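Gripper grabs the shirt hem fine, then drops it on the lift. Grip pads or code?

Posted in Home Builds > Arms and Grippers
Asked by brustero_garage

Hi all, long time reader, first time asking for help. I've been building a small arm on a table in the garage since November and the dream (my wife's dream, let's be real) is for it to fold T-shirts. One shirt at a time, laid out flat by me, nothing fancy. I'm using a parallel gripper with two skinny fingers, printed in black, and a little camera at the wrist so I can see what the fingers are doing.

Getting hold of the cloth took me weeks, and now that part mostly works. I come in low along the table, close on a corner of the hem, and the fabric bunches up between the tips the way you'd want. 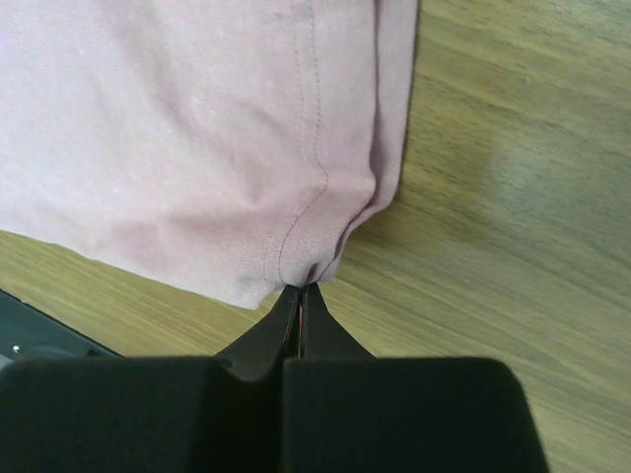
Then I lift, and somewhere in the first couple of inches the corner slides out. Last night I ran 50 tries on the same shirt and it let go on 2 out of every 5 or so, I stopped keeping proper score after my coffee went cold. It's worse if I go up fast. It's also worse on thin shirts, and a dish towel almost never slips, which makes me think it's friction, but my brother-in-law is sure I'm just not squeezing hard enough. I've got the servo at 62 percent of its limit and I'm nervous about going higher because I already cooked one.

So do I need better pads, more squeeze, or a smarter lift? I'd love to not reprint the fingers again!

Ashraful Mollah

Pads first, then the lift, and leave the servo alone for now. I went through the same thing with pillowcases.

Bare printed plastic is slippery on cotton, and narrow tips give you hardly any contact to work with. I glued thin silicone sheet on the inside faces of mine (cut from a cheap baking mat, so if you wreck a piece who cares) and scuffed the plastic with sandpaper first so the glue would hold. Wipe the silicone with rubbing alcohol every so often. Lint builds up and you lose your grip again without noticing, especially on anything fuzzy.

For the lift, try not going straight up. When you do that the whole weight of the shirt plus the drag on the table pulls right along the fingers. I close, wait half a second, slide back toward the middle of the shirt a tiny bit to get some slack, and then go up slow. After the cloth has cleared the table you can speed up. Also try grabbing a little deeper, so the stitching of the hem sits behind the tips. That ridge is thicker than the rest and it acts like a stop.

One more thing, check that your fingers close parallel. Mine were touching at the ends and gapping farther down, and I only caught it by closing them on a strip of paper and tugging. If you have to shim one, do it before you glue anything.

talukder_makes

Just buy soft fingers lol. Or turn the servo up, that's what it's for

ollside62

Please don't just turn it up. A hobby servo stalled against a closed gripper gets hot fast, and you've already lost one that way. If you do want more squeeze, give it full effort for the moment of the grab and drop back to a lower hold once it's closed.

I agree with Ashraful on the silicone, though I used the rubber from a bike inner tube and it has lasted me all winter. It can leave black marks on light fabric so test it on a rag before it meets somebody's favorite shirt.

brustero_garage

Okay, update! I did the baking mat thing with two little rectangles and changed the lift to slide-then-up. I've only run it on a couple of shirts so far, but no drops yet. The paper test was embarrassing, one finger was leaning in quite a bit, so I put a sliver of tape behind it and it pulls even now. I'll try the full-effort-then-hold idea tomorrow after work. Still have no clue how I'm going to do sleeves, so expect another post from me.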